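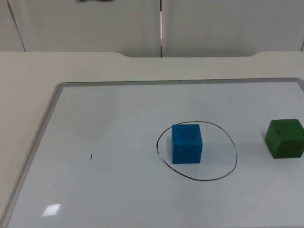

March, morning, back bench

Whiteboard is down on the table for good now, or at least until we have to give it back. I love working on it flat! You draw a loop, you put a block in it, you change your mind, you wipe it and draw another one. Seraina had been taping outlines onto the tabletop and peeling them off every time a rule changed, and the tape took little strips of finish with it.

The game is still called Tivell for want of anything better. Rules as they stand today:

One loop, drawn freehand in black marker, big enough for two blocks with a bit of space to spare. Players take turns placing a block. Inside the line is home, outside is away. A block that touches the line counts as home only if most of its base is inside. We argued about "most" for a long while yesterday and I think we should just leave it to the players. Families will sort it out faster than we did.

Blue and green are the pair I want to keep. The blue is so bright against the board that you find it right away from across the room. The dark green is calmer, and next to the blue there's no mixing them up. Shadi Boutros tried them on his dad, who has trouble with some color pairs, and he got them right every time with the lamp on. With the lamp off he slowed down, so lighting goes on the list.

Notes on the line itself. A wide loop, wider than tall, plays much better than a circle. With a circle people drop the block in the middle and that's that. With the long shape they have to pick an end, and picking an end is the first real decision in the game. I set blue down in the left half this morning and right away wanted to know what green would do about all that room on the right. That's the feeling we're after!! Please don't go back to circles without talking to me.

Thin marker is better than the fat one. The fat line looks great but it's so wide you can't tell what touching means. Wiggly is fine. Seraina drew one with a plate as a guide and it was beautiful and everybody played more carefully, as if they might spoil it. Freehand loops get people laughing and shoving things around.

Also tried and dropped: starting marks, a short dash off to the left to show where your block begins its turn. Shadi likes them. I found I forgot to go back to the dash at all, and so did both of the kids from upstairs. Might come back in the harder version.

Block finish: matte, rounded edges, please keep both. The glossy samples from Cevik slid when the board was bumped and they threw glare off the lamp. The matte ones stay put and they're nice in the hand, too. My daughter walked around with one in her coat pocket for a whole weekend.

Played 15 rounds before lunch with Seraina. She won 4 of the last few in a row by hugging the line from the inside, which feels a bit cheap but is also a good trick for someone to discover. Leaving it in.

To do
- second loop, overlapping the first? Try it on scrap paper first
- ask Haruna about smaller boards with the same thin frame
- lamp on the other side, see if the shadows get in the way of reading the line
- new black marker, thin tip
- Shadi to write up the "most of its base" rule in one sentence, no diagrams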